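3. Setting contrast on your Uvarix monitor

1. Let the screen warm up, then dim the room lights. It makes such a difference!
2. Open Picture > Contrast and choose Manual.

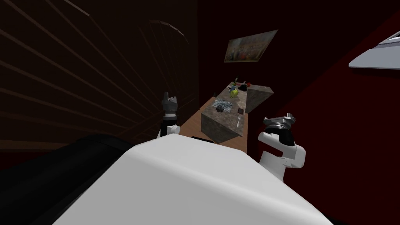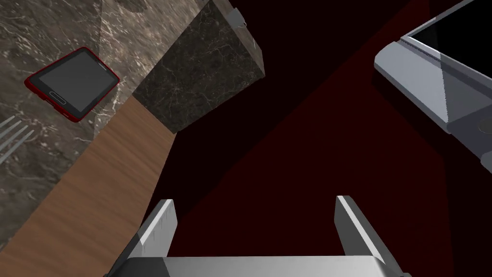 3. Lower Contrast one notch at a time until pale greys stop blending together - go slowly, it's worth it. In the second picture, the small tick marks inside the left finger are a great guide, only slightly darker than the grey they sit on. Stop as soon as they look crisp.

Note: Colour settings are stored separately for each input.

Caution: Don't press on the panel while adjusting.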